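We use cookies to remember your place in a story. Accept | Manage settings

Reading time: 2 minutes

The Stakley Gauge

The gauge at Stakley read 130 centimeters at the start of the shift. Hiba Semaan logged it in pencil, then in the terminal, and initialed both entries. The Issa had been rising since noon. Procedure required a second reading by lamp, taken from the lower step, before any call to Nurnstead.

She took the second reading. It was 2 centimeters lower than the first.

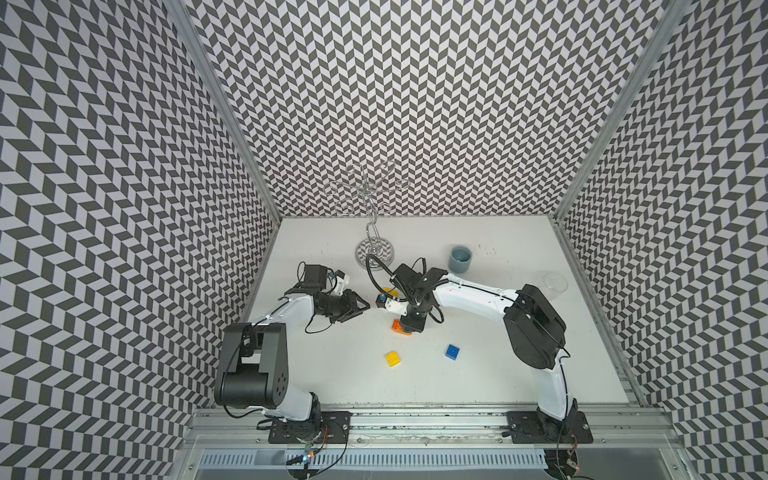

Which figure goes in the log when the two disagree? The higher one, with the lower written beside it and the time of each.

She entered both and called Nurnstead. Jad Farah answered on the downstream desk. He asked whether the float had been cleaned in December. The maintenance sheet said it had. The signature on the sheet was her own, and she had no memory of the work.

She went down again with a wire brush and cleared weed from the stilling pipe. The float dropped, caught, and dropped again.

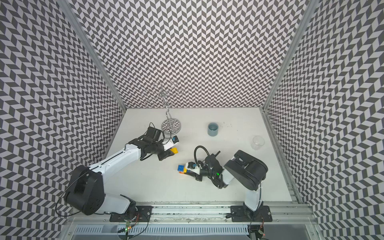
Farah said over the line that he would hold the lower gates closed until she gave him one number, and that he did not mind which.

She read him the lamp figure. He repeated it back. At 4:10 the gates opened, and she erased nothing.

Comments

Clonis: The pipe would lag on a rising river, so a low reading fits. Good detail.

Reader from upstream: Did she clean it in December or not?

Clonis: I read it as not.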